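Chapter 7
Faults in the Approach Phase

7.1 Introduction

Most of the damage a kitchen manipulator does to itself or to its surroundings happens in the last few centimeters before contact. The arm is moving slowly, the planner has already accepted the path, and the collision monitor has often been relaxed so that the gripper can touch the counter at all. An error in height that would be harmless higher up becomes a fault here.

This chapter treats one such fault in detail. It was recorded on the Dradden test cell during a run of 886 pick attempts and was first written up by Uwe Teuber in an internal report dated Jan 16, 2023. In 732 attempts the arm completed the pick. Of the remainder, most were ordinary missed grasps. In 5 cases the gripper pressed into the work surface with enough force to trip the protective stop, and in one of these the wrist bearing had to be replaced.

The bearing failure is the reason the case is well documented. The other four stops were cleared by the operator and the run was resumed, a practice we return to in Section 7.4.

7.2 Terms used in this chapter

Approach height. The distance between the lowest point of the gripper and the support surface at the moment the controller changes from position control to guarded motion.

Guarded motion. Movement that ends when a measured force passes a set limit. The limit must be checked at every control cycle. If it is checked only at waypoints, the motion is not guarded in the sense used here.

Protective stop. A stop started by the controller in which the drives remain powered. It differs from an emergency stop, in which power is removed.

Surface offset. A constant added to the modeled height of the support surface to allow for errors in calibration. On the Dradden cell the offset was stored in two places, and only one of them was updated when the counter was replaced in November.

7.3 The approach in simulation

Before each trial on hardware, the task was run in the Prieto simulator. Flat objects deserve particular attention. A tall object such as a loaf of bread gives the gripper room to close well above the counter, while a flat one leaves almost none, and any error in the surface offset is spent at once. In Figure 7.1 the gripper is just above a flat purple object at the back edge of the counter.
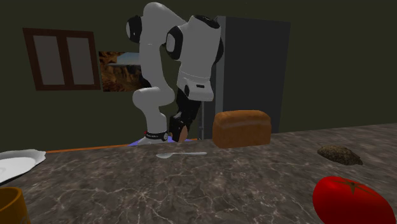
7.4 Why the fault was not caught

The simulator read the corrected offset and the controller read the old one. Every simulated approach was therefore clear of the surface, and the check passed. The two values should have been compared at startup — the Rollov controller has a routine for this, but it had been turned off after a run of false alarms.

Clearing the first protective stop by hand removed the best evidence available. The force log held only the last 383 samples and was overwritten when motion resumed. Readers should keep this in mind when working through the fault tree in Section 7.5.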